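Blog > Household > Sleep and bedding

We use cookies to remember your settings. By continuing to read you accept this. Accept / More

What I learned about washing a comforter in a small apartment

8 November 2025

When I moved from Besden to Ulby, I had one suitcase and a very big comforter. My mother said I would be glad for it, and she was right. But she did not tell me how to wash it in a building where the machine is made for shirts and socks.

For the first two winters I did it the wrong way. I pushed the whole comforter into the small machine, closed the door with my knee, and hoped. It came out with dry places in the middle, so the water did not even reach them. Then I hung it over two chairs and it smelled like a cellar for a week.

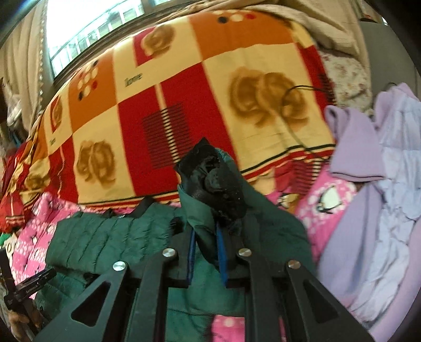

In October I finally asked Ludger Ostermann, who had a laundry in Wurkstead for many years before he retired. He was very patient with me. His first question was what the label says, and I had to confess that I had cut off the label. He told me that without a label I should be modest: 30 degrees, half of the powder I normally use, and one extra rinse. The extra rinse is the important one. Powder that stays inside makes the filling hard, and then you think the comforter is old when it only needs more water.

Now I carry it to the laundromat next to the Cho bakery. The big machine there costs 5 more than the small one and it is worth it. The wash takes 55 minutes and the dryer 50, on low heat. Every time I take it out in the middle, shake it by the corners and turn it around. Some people put tennis balls in the dryer. I tried it, and the noise was so terrible that a lady moved to the other end of the room. 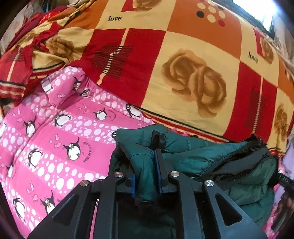
Ulby Language Café, Writing Club: members' blogs

At home I leave the comforter open on the bed until the evening, even if it feels dry. The filling keeps some damp longer than the cloth does, and you notice it only when you fold it. I also stopped using fabric softener. It gives a nice smell for two days, but I sleep better without it.

My neighbor washes hers every month. For me twice a year is enough, together with a cover that I change often. If you have a wool filling, please do not follow my advice, mine is polyester and it forgives many things. I am still looking for a good way to store it in summer, the plastic bag with the vacuum made it very flat and it needed days to recover.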